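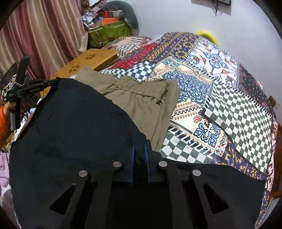

Khaki, elastic waist, two grippers. Laundry practice on the patchwork blanket.

Buying Hand-Held Grippers for Home Recording: What to Budget For

So you want to teach a robot to fold laundry, and you've worked out that the cheap way in is to fold a lot of laundry yourself with a gripper in each hand. Welcome. Your household will have opinions.

Most of the questions that come in to this page are about money, so let's do the money.

Buy the pair. Pirklow grippers run $700 each and people write in every month asking if they can start with one. You can, if you plan to train a robot to pick up socks. Clothes have two ends. Anything with a waistband wants a hand at each side, and the second gripper bought later will cost you a second round of shipping and a firmware version that doesn't match the first.

Try before you pay. Catacutan in Rarbridge keeps a demo pair on a chain by the register, like a bank pen. Take your own pants. The ones on the counter have been folded so often they do it by themselves. Squeeze the trigger for a full ten minutes, then see how your thumb feels about a career in this.

Check the finger pads first. Pads wear out long before the linkages do. A set that slides off thin cotton is finished, whatever it looks like. Budget for spares on day one and write the date on the bag when you open it. Bullent pads fit Pirklow fingers with a little filing, and cost less, and void the warranty. Your call.

Count the computer. The grippers fill a drive at a speed I found upsetting. I set aside $900 for a desktop with decent storage and spent it all. If the machine you already own takes a while to open the family photos, it isn't going to enjoy this.

What I paid, all in: $2798. That covers both grippers, the computer, spare pads, chargers, memory cards, and one very ordinary cable priced like a necklace. My original plan was a good deal lower. I have kept it in the folder, for humility.

Don't buy a folding table yet. Work on whatever you fold on now for the first month. Busy blankets, plain sheets, the corner of a low table -- a robot that has only ever seen a white tabletop will be lost in most homes, and varied surfaces are the one item on this list you already own in quantity.

Same goes for clothes. No need to shop. Start with elastic waists and thick fabric, go on to T-shirts, and leave fitted sheets until you have made your peace with things. Dark items on dark items are hard to see in the recordings, so mix your pile a bit. A small stack of dull, sturdy garments will outlast your enthusiasm.

Used gear: fine, with care. Open and close the fingers slowly and feel for grit. Look for wobble at the pins. Ask for the charger BEFORE you agree on a price, and walk away from any listing that says "worked last time I used it."

Plan the hours as well as the dollars. I do one session at 7 in the morning and quit when I start muttering. Two short runs beat one long one, and tired folding records beautifully, every sloppy bit of it.

Last thing: keep the boxes. Resale on a Pirklow pair with both boxes is decent. Without them, you'll be explaining yourself to strangers by email.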